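Thread on picking paint sheen for a small house, mostly so I stop retyping it in replies. Interior walls only. 1/

Sheen is the amount of light the dried film reflects at a set angle. Matte sits at the low end, then eggshell, satin, semi-gloss, gloss. The names are not standardized. One maker's eggshell can read higher on a meter than another maker's satin. 2/

So don't mix brands between coats and expect the same finish from the same word on the label. I had Courtois satin in the hall and Grostora satin on the hall closet doors, same tint code, and the line between them showed every evening with the lamp on. 3/

Matte hides joint compound ridges, roller overlap and old nail fills. It also marks when you scrub it. The rubbed spot goes shiny (burnishing) and washing will not bring it back. Repaint corner to corner or leave it alone. 4/

Ceilings: flat. I have not found an exception in a normal room. Side light from a window will pick out every tape seam under anything shinier.

5/

**Prep matters more than the can.** On my last job the front room took 2 full days of filling and sanding and one afternoon of painting. 120 grit on filler, 180 over the whole wall, vacuum, damp cloth, let it dry overnight. 6/

Spot priming: fresh compound soaks up paint faster than the wall next to it, and the patch dries dull. This is called flashing. Two finish coats over bare filler will often still flash. One coat of primer on the patch, feathered out a hand's width, fixes it. 7/

Quantities. The front room measured 1,447 square feet of wall and ceiling once I added the stairwell that opens into it. The Flametti can says 400 square feet per gallon. 1,447 / 400 = 3.6 gallons per coat, so 4 gallons, or 8 for two coats. 8/

That label rate assumes a smooth, sealed surface. Over old orange peel texture I used more. Buy the full amount at once and box it: pour all of one color into a five-gallon bucket, stir, pour back. Small tint differences between cans disappear. With 8 gallons that means two buckets and some pouring between them. 9/

Chukwuemeka Sani asked about windows and doors. I only subtract openings bigger than a standard door. The rest pays for the roller tray, the spill and the touch-up jar. 10/

Roller nap: 3/8 inch for smooth drywall, 1/2 inch for light texture. A longer nap holds more paint and leaves more stipple, and stipple changes how the sheen reads. Use the same nap for the second coat. 11/

Cutting in: do one wall, then roll it while the edge is still wet. If you cut in the entire room first, the edges dry and you get a picture-frame border. Worse with dark colors, and worse again above 75 °F with a fan running. 12/

Dark colors in satin show lap marks more than anything else I have used. If you want a deep brown or navy, drop one sheen level from what you had planned and look at a sample board at night before buying. 13/

Sample boards: two coats on foam board, 2 ft square, moved around the room at 8 a.m., noon and after dark. Painting samples straight on the wall leaves raised edges you'll have to sand later. 14/

Lighting changes the color more than sheen does. Same pattern, same brown, two walls meeting in a corner: 15/ 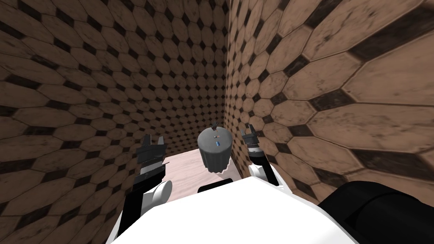

*Brown tile on both walls of a corner, left side darker, right side a warmer tan. Rendered.*

Paint does the same thing. Baptiste Arnaud asked whether to buy a second, lighter tint for the wall that faces away from the window. I wouldn't. The difference shifts through the day and a two-tint corner looks wrong by 4 p.m. 16/

Bathrooms and kitchens: satin or the maker's moisture-rated matte. I used the Prurnovton bath matte in June and it has been wiped down weekly without burnishing so far. Will update if that changes. 17/

Recoat time on the can is for 77 °F and 50% humidity. At 60 °F I double it. If the roller starts pulling the first coat, stop and wait until morning. 18/

Trim enamel is a separate thread. Total spend on this room, paint and primer and sundries, was $212 more than I had budgeted, nearly all of it primer and sandpaper. 19/19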